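Versión revisada en noviembre, con las correcciones que pidió la profesora Fatima Oosthuizen sobre las cantidades y el apartado del paño.

# Rutina de limpieza para las mesas redondas del edificio Curden

## 1. Motivo del trabajo

Las mesas redondas del pasillo curvo de Curden se usan para estudiar, comer y hacer reuniones. Todas llevan mantel de tela. Hasta ahora cada grupo limpiaba la suya a su manera y los manteles acababan con cercos. El objetivo del proyecto es redactar una rutina corta que cualquier alumno pueda seguir al dejar la mesa.

## 2. Material

- Botella con pulverizador de gatillo azul y líquido rojo.
- Limpiador concentrado Teltik, diluido en agua: 80 ml de producto hasta completar 500 ml.
- Paño amarillo para el mantel.
- Mantel liso, de un tono gris verdoso apagado.

El paño se eligió amarillo porque el color contrasta con el mantel y es difícil olvidarlo encima. Los paños grises que probamos primero se perdían enseguida.

## 3. Procedimiento

La persona que limpia se sienta o se coloca de pie frente al centro de la mesa. El trabajo se hace desde un solo lado siempre que el brazo alcance. Si no alcanza, se cambia de silla. Las chaquetas y bolsas se dejan en los respaldos.

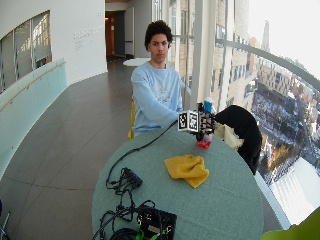
El producto se aplica primero sobre el paño. En las primeras pruebas pulverizábamos directamente sobre la tela y la mancha se extendía, sobre todo con café. Con dos pulsaciones en el paño basta para una zona pequeña. Después se presiona sin frotar, se cambia de cara y se repite.

El orden que usamos es este:

1. Retirar restos de comida y papeles.
2. Humedecer el paño.
3. Tratar las manchas de fuera hacia dentro.
4. Dejar secar antes de volver a poner libros o comida.

## 4. Observaciones sobre los objetos

### 4.1 El paño

Propusimos doblarlo en cuatro para tener siempre una cara limpia. En la práctica casi todos lo dejan arrugado en medio de la mesa, donde queda a mano. Para el paso 2 hay que volver a extenderlo. Probamos también el modelo de la marca Onton, que absorbe más pero suelta pelusa, y lo descartamos.

### 4.2 La botella

La botella tiene el cuerpo transparente y permite ver cuánto líquido rojo queda. Nos pareció útil para el turno siguiente, que puede rellenarla antes de empezar. La etiqueta es blanca y azul. Como el cuello es alto, conviene apoyarla lejos del borde. Entre un uso y otro la dejamos de pie, junto al paño. 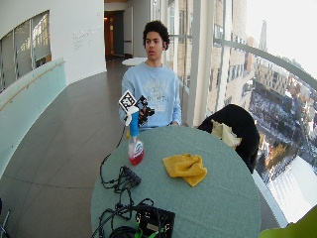
## 5. Resultados

El consumo total durante el proyecto fue de 354 ml de mezcla. Las manchas de café recientes salieron bien. Las de tinta no salieron en ningún caso y esos manteles se mandaron a la lavandería Samarakoon. La limpieza de una mesa nos llevó 110 segundos de media, sin contar el secado.

## 6. Pendiente

Falta probar la rutina con los manteles claros de la planta baja y decidir dónde se guardan los paños usados. También hay que pasar la tabla de tiempos a limpio y añadirla como anexo.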